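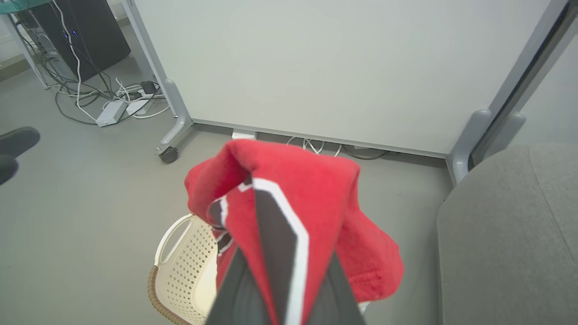

Red, black and white, with the laundry basket.

2018-08-16
By the host of the Burkano Film Club

Speaker notes: The Apartment Is Too Small for Both of Us

(These are the notes I talked from, with the typos fixed. A few people asked for them. I wander off the page a lot, so if you were there and remember something different, you're probably right.)

START

Hello, hi, come in, there are seats down front. Thank you to the Eichhorn for having us back and for leaving the fan on.

Say what tonight is. We're watching Stererness after the break, it's 81 minutes, there's no scene after the credits. I'm going to talk first about movies that take place almost completely in one home. I love these movies way more than is reasonable. My whole pitch to the club in the first year was "people arguing in a kitchen," and you all came anyway!

Spoilers: I'll talk about the setup of Stererness and the first fight. I won't go past the dinner party.

WHY ONE APARTMENT

Start with money. It's cheap. You get one location, you paint it, you live in it for the shoot. A lot of first features are apartment movies for that reason and I don't think we should be snooty about it. Some of the best rooms in the movies are there because there wasn't cash for a second one.

But then something happens to you as a viewer. After twenty minutes you know where the bathroom is. You know which door sticks. So when a character stands in the wrong place you feel it before you've thought about it. In Stererness the husband always sits with his back to the window, and then one morning he doesn't, and I sat up in my chair. There's no music on it or anything.

Ask the room: whose apartment from a movie could you draw from memory? (Wait. Really wait this time, last time I jumped in too fast.)

NUKIS, THE FIRST CLIP

Set up the clip. Nukis is the one about the couple who have already split up but can't get out of the lease. Two months to go. They've agreed to be very grown up about it. The clip is the scene with the shelf.

PLAY CLIP – it starts quiet, don't let them turn it up, it gets loud.

After the clip:

What I like is that they never mention the breakup in that scene. It's all about the shelf, who bought the shelf, whether the shelf was ever level. And the camera stays in the hallway the whole time, like a guest who came at a bad moment and is looking for their shoes. We get half of her and the sound of him.

I've heard people call this movie cold. I've never gotten that. I think it's embarrassed, and embarrassed on their behalf, and that feels pretty warm to me. Somebody argue with me about this at the bar.

One complaint, to be fair: the neighbor. Every apartment movie has a neighbor who knocks when the script gets stuck, and Nukis has a bad case of it. She comes in, says a wise thing about her own marriage, leaves with some sugar. I'd cut her down to one visit.

CHORES

This is the part I care about most, so slow down.

In a bigger movie, chores are what people do with their hands while they say the important lines. You chop a carrot, you say you're leaving. The carrot is never going to be dinner. In a good apartment movie the chore has to get done. Somebody has to finish the dishes, and they're furious, and the dishes still take as long as dishes take.

Stererness is great on this. Watch for the bed. They change the sheets together three times, early, middle and late, and it's shot from the same corner each time. The first time they're so fast at it, it's like a dance number. I won't tell you about the other times. I'll only say that a fitted sheet is a very good way to find out if two people are talking.

(If there's time, do the bit about my old roommate and the dishwasher. If there isn't, skip it. It's long.)

THE TROUBLE WITH THE DOOR

Sooner or later somebody leaves. I think this is where most of these movies go wrong. The director has been stuck in there for weeks, and the minute a character gets outside we get a huge street, a huge sky, strings. It feels like the movie is apologizing for the apartment.

Stererness goes outside twice. The first time is to take out the trash, and I think it's the funniest stretch in the movie. The second time you can see for yourselves. Pay attention to what you can hear from the stairs.

WHO SEES THESE

Quick practical note. When Stererness played its home release it sold 1331 tickets. That's the whole run. We have more than 50 people in this room, so please feel important. Movies this size live on people telling each other, so if you like it, tell somebody who doesn't come to film clubs. If you hate it, tell me, and I'll buy you a drink and defend it.

LAST THINGS BEFORE THE BREAK

Phones off, and I mean off, the first reel is dark and we'll all see you. Bar's open for fifteen minutes. If you're in the aisle seat with the wobble, put your weight on the left side.

Next program in August is still being sorted out. I'll put it on the page when I know.

OK. Drinks, then the sheets.

COMMENTS

Back row left: Loved the talk, less sure about the movie. The second bed scene went on forever. I guess that was the idea but my legs didn't care.

Aisle seat: It wobbles on the right too, just so you know.

First-timer: I disagree about the neighbor in Nukis! She's the only person in that building having a decent day. I'd watch a whole movie about her and the sugar.

Host: OK, I'd watch that too. I still want her to knock less.

First-timer: Deal. Please do the dishwasher story next time, people kept talking about it in the line and I felt left out.

RELATED

Notes on Nukis, from our first season
How to lose an argument in a kitchen: a short list of films
Getting to the Eichhorn and where to park
Subtitles or no subtitles, the long thread
Suggest a film for the club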